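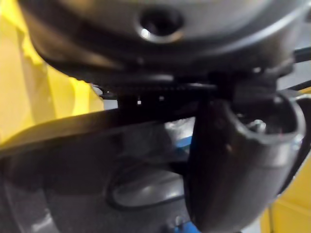
**kestrel_pm**

Hello all. I have been reading this forum since August and this is my first thread, so please excuse me if it is in the wrong section.

I am comparing two grippers on the same arm at our workshop in Trellotville. The first one is the Lehner two-finger with the curved fingers. The second one is the Kivberg parallel gripper with flat jaws. The picture is from the wrist camera. You see the finger coming down on the right, with the screw inside its round opening, and the yellow material is behind on the left.

My problem is the view. With this camera position the gripper itself covers a very large part of the picture. I can see the housing, the toothed strip and the finger very well, but of the thing I want to pick I see only small pieces, like the blue bits in the gaps. I want to use the camera for the final approach, so I need to decide between three options:

1. Move the camera further out on a longer bracket
2. Keep the camera and change to the Kivberg
3. Forget the wrist camera and use only the fixed one above the table

What would you choose? The parts are small, the heaviest is 400 grams.

---

**ondrift**

Option 1. I would not even test the others first. Print a bracket, try it for an afternoon, and you will know.

---

**tab_and_slot**

> Option 1. I would not even test the others first.

I disagree with this. A longer bracket will hit things. We had ours 9 cm out from the flange and it touched the side of the bin in the first week. After that the hand-eye calibration was wrong, and we did not notice until the next morning. If the poster is picking from open table, fine. If it is bins, no.

kestrel_pm, which one is it?

---

**kestrel_pm**

Thank you both. It is bins for most of the parts, and open table for two of them. The bin walls are 14 cm high.

---

**tab_and_slot**

Then I would look at the Kivberg seriously. The jaws are flat and they move straight, so the tips stay at the same depth when they close. With a curved finger the tip travels on an arc, and you must correct the height for every opening width. For bins this is annoying.

---

**m.orrery**

I own both and I want to say something for the Lehner. The curved fingers are much better at getting under round parts. The flat jaws push a round part away if you arrive a little bit wrong, and then you are chasing it in the corner of the bin. Also the Kivberg body is wider than it looks in the catalog drawing. I do not think it will give you a much better view from the wrist. It may be worse.

For the view problem I would rotate the camera mount around the flange before making it longer. Put it so it looks between the fingers and not from behind one of them. In your picture one finger takes the right side all the way down, so the camera has no chance there.

---

**ondrift**

Rotating is a good idea, I take back half of my answer. But watch the cables. You have two black ones leaving on the right side, and if you turn the mount they may end up in front of the lens or get pulled at the wrist limit.

---

**kestrel_pm**

I did not think about the cables, thank you. I will try the rotated mount first.

One more question about the controller. Now I run the gripper through the small Clinia box, and the arm has its own controller. The finger position arrives later than the camera picture, so when I look at the logs the picture shows one opening and the number says another one. Is this the Clinia or is it me?

---

**m.orrery**

Check the polling setting first. On mine the default was very slow, and after I changed it the two agreed well enough for picking.

---

**tab_and_slot**

I would connect the gripper directly to the arm controller and remove the box. One clock, one log. I know people here like the Clinia but I never understood what it gives you with only one gripper.

---

**m.orrery**

It gives you the possibility to change grippers without writing the driver again, which is exactly what kestrel_pm is doing now. For a comparison I would keep it.

---

**kestrel_pm**

Update, November 12, 2022.

I turned the mount and I changed the polling. I made 745 picks in total with the Lehner, same parts and same bins. The view is better, I now see both finger tips when they are open. When they are closed on a small part I still see mostly gripper. The position numbers follow the picture now.

I had to move one cable to the other side of the wrist, so ondrift was right.

Next is the Kivberg with the same mount. The adapter plate has the wrong hole pattern and I am waiting for a new one.

---

**tab_and_slot**

Please log the missed picks separately for round and flat parts. I still expect the Kivberg to win on the flat ones.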